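Thursday, just after lunch

Notebook's been neglected, so a catch-up on the folding bench. The Tana order is still 400 little paper boxes for the September window display, and I still think we said yes too fast! Fongchan Jaidee did the first sample at home on Sunday night and it was lovely, crisp corners, lid sliding on with that tiny puff of air, and then I tried to repeat it with the stock from Prothero and got something like a squashed hat.

So, paper. The Prothero pack (2000 sheets, item 538 on the shelf list) is heavier than what Fongchan used, and it cracks along the fold if you go against the grain. With the grain it's fine. I've started penciling a small arrow on the back of the top sheet of each stack so I don't have to keep doing the bend test. If you open a new stack, please do the same (Fongchan, this means you, I found two without).

Creasing: bone folder beats thumbnail, no contest, my thumb is wrecked. Score lightly first, fold away from the score, then press. I tried the old Rundeo scoring board and the grooves are too wide for this size, so it went back in the cupboard. 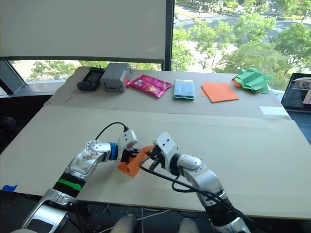
Color is the other thing I keep changing my mind about. Tana wants "warm" and left it there, thanks very much. I like the orange best by a mile, and I keep going back to the flat square on the back board, next to the crumpled green one, when I try to picture the two together in a window. Orange outside and green for the liner, maybe? The green does look a bit Halloween next to it though. Will ask for a yes or no before we cut anything else.

Cardboard on the table is staying. It gives a bit under the bone folder and I prefer that to the bare top, even if Fongchan says it makes the creases soft. We can fight about it tomorrow.

To do:
call Zotura about the ribbon, quote number 3092
new pencil
try the lid 2 mm bigger, mine are still sticking
find the good ruler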